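Caderno de oficina, bancada 2
29 de agosto de 2018, quarta-feira

Visita do pessoal da Tinudov. Anoto hoje porque amanhã já vou ter arrumado a história na cabeça de um jeito que me favorece.

Chegaram às dez, 14 pessoas. Tínhamos preparado 11 crachás. A Theano recortou os três que faltavam de uma caixa de papelão e ficaram mais bonitos que os oficiais. O Lambros fez a abertura, prometeu cinco minutos e cumpriu os cinco minutos quatro vezes seguidas. Quando passou para os slides de Fadorton (os mesmos de fevereiro, com o erro de digitação no título), um senhor da segunda fila já examinava o teto com interesse profissional.

Demonstração 1, braço único, encaixe de pinos. Correu bem. Ciclo parecido com o de ontem, sem parada. Aplausos moderados, como para piloto que pousa.

Demonstração 2, dois braços. Levei uns minutos refazendo o zero do braço direito, que acordou com opinião própria. O Oskari preencheu o tempo explicando cinemática inversa a uma menina de nove anos, sobrinha de alguém. Ela perguntou por que ele não mandava logo a mão para o lugar certo. Ele está pensando até agora.

Perguntas dos visitantes, para a Magdalini juntar na lista:
- quanto custa (umas cinco vezes, em formulações variadas)
- se cansa
- se dá para ensinar a passar camisa
- o que acontece se puxar aquele cabo. Não deixamos responder na prática.
- se a força de preensão é medida ou estimada. Boa pergunta, veio da Eirini Kyriakidis, da Valledville. Respondi "estimada, pela corrente" e ela anotou sem comentar, o que me incomodou mais do que um comentário.

O log da manhã fechou com 991 linhas, das quais 86 são o mesmo aviso de latência. Está na pasta Tamihana, subpasta "visita". Peço que ninguém renomeie a subpasta para "visita_final".
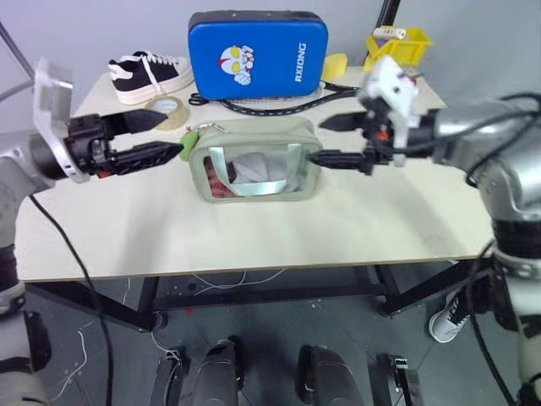
O que me interessa de verdade na parte dos dois braços é a aproximação simultânea em objeto mole. Peça rígida perdoa: se um lado chega antes, ela desliza um pouco e a vida segue. Com um estojo de zíper, frente de plástico transparente e pano dobrado dentro, uma garra de cada lado, quero saber quanto ele cede antes de a corrente acusar contato. O pingente felpudo verde fica bem na altura do dedo inferior esquerdo e é candidato natural a ser agarrado no lugar do estojo. Anotar contato no pingente em coluna separada, para não contaminar a estatística.

Pendências:
- refazer o zero do braço direito com calma e conferir o batente
- limite de corrente diferente para objeto mole; o atual foi herdado dos pinos
- responder à Eirini com números, de preferência os nossos
- Lambros: corrigir o título do slide. Já pedi por escrito.
- devolver a cafeteira ao segundo andar

O Oskari fica com o braço direito amanhã cedo. Eu fico com a cafeteira.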